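Small Things on the Green Cloth
A gallery from the hobby table, by Larysa Romaniuk
Posted 07/11/2021

Welcome back, and thank you for all the kind messages after the last gallery! I had planned to show the finished display shelf this time, with the little turntables lined up and my miniatures going round on them, but the shelf is still in the garage waiting for its second coat of paint (my own fault, I picked a color and then picked another one), so you are getting the insides and the odds and ends instead. I rather like these in-between pages. They remind me later how things went together, and a good few of you have told me you come here for the wiring more than for the miniatures.

For anyone new, the idea is a simple one. Each small piece gets its own low, round stand that turns slowly, so that you can see the back of it without picking it up. I have wanted this ever since a trip to the Farville craft fair, where a seller had one long table of tiny painted houses, all of them turning at once, and I stood there until my coffee went cold. She told me to start with one stand and get it right before I bought parts for a whole shelf. I bought parts for a whole shelf. There are 12 stands in the plan, and I'm keeping each one on its own battery pack so there is no cord to hide behind the books.

The green cloth is my usual one, and regulars will know it well by now. It washes easily and small screws don't roll off it the way they do on bare wood.

The turntable with a cube on top

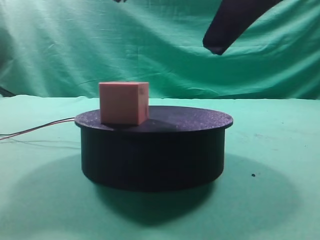
Pink cube, black turntable, and the red and black wires heading off to the left.

I am so fond of the pink against the black! The cube is a good thing to practice with, having flat sides and corners, and your eye catches on those corners as they come round. You'll notice that it sits back toward the rear of the disc and off to the left. For a proper display I like a piece dead center, or it swings about like a child on a carousel, but for trying things out it hardly matters. The speckle on the top of the disc is something I didn't expect to enjoy as much as I do, and I've decided to leave the tops of the others plain black to match and not cover them in felt as I had first thought. (I have 49 circles of felt already cut. If you have a use for felt circles, please write to me.)

Batteries and board

On to the power side of things, which is where most of your questions come from. I use AA cells all through the house, so a four-cell holder made sense to me, and the leads come ready attached, which saves my fingers. I am not choosy about brands and tend to use what's in the drawer, stripes and all. The blue board is a small one, and I like to keep a bit of slack in the red and black leads so that nothing pulls when I move the holder to one side.

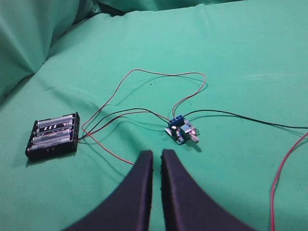

Still to come

The shelf, first of all, as soon as the paint and I have come to an agreement. After that I'd like to do a page on the miniatures themselves, starting with the Beltrán houses that I began back in June and have been painting one window at a time ever since. There are 89 windows. I will say no more about that.

If you are building something like this at home, do send me a note and tell me what you are putting on yours. I read every one, even when I'm slow to answer.

Larysa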